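About Surkanlow

Surkanlow tests grippers, arms and wrist cameras for small packing shops. Roxana Olteanu and Tamara Pop started the company in Bucur, and we now have 16 people. Every gripper goes through simulation first – then onto the bench.
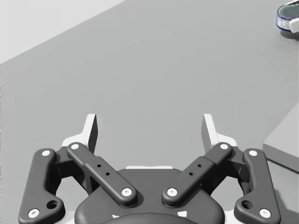 Two-finger gripper in simulation, fingers open, with a can on the table.

Each comparison covers 100 grasps per object, using the same controller settings throughout. Reports go out in October. To send us hardware, write to Tamara first.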